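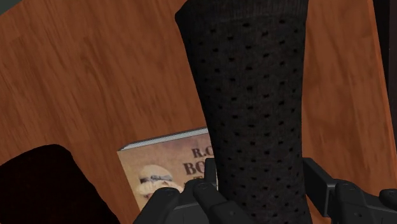

Zundance Fan Art & Archive Team

How to scan CD booklets and turn them into desktop wallpaper

Last updated: November
4 min read

Most of the album wallpapers on our downloads page started as a booklet on somebody's flatbed. If you want to make your own, or send us one for the Mandden set, these are the steps we use.

1. Prepare the booklet
Take out the staples only if you're sure you can put them back. Otherwise open the booklet flat and put a heavy book on the scanner lid. Wipe the glass with a dry cloth first.

2. Scan
Set the scanner to 16-bit color if it has that option. 300 dpi is fine for a reference copy, but for wallpaper go up to 900. Turn off auto-sharpen and auto-color. Save as TIFF.

3. Remove the print pattern
Printed booklets are made of tiny dots, and at high resolution they show up as a grid or a wavy pattern. Use the descreen setting in your scanner software, or apply a light blur and then scale the image down by half. Do this before any other edit.

4. Fix the color
Black ink usually scans as dark gray. Open Levels and pull the black point in until the darkest area of the cover looks right. The Guzmán reissues have a yellow cast, so bring the blue up slightly on those.

5. Extend the background
A booklet page is square and your screen isn't. Put the art on a canvas the size of your display, then fill the sides. Flat colors are easy. Wood grain and other streaky textures are harder - clone along the direction of the grain, in long strokes, and change your source point often so the same knot doesn't show up twice.
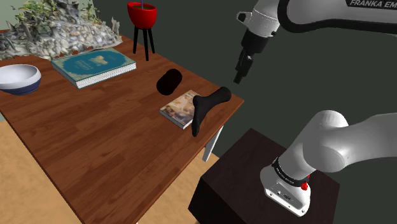

Wood-grain tabletop, with the grain running lengthwise.

6. Export
Save a layered copy for yourself and a JPG at quality 90 or better for sharing. Name the file artist-album-width, for example narkorari-live-2560.jpg. Check it at full size on your own desktop with the icons showing. Busy art behind icons gets tiring fast, so move the main subject to the right if you can.

868 shares
16 comments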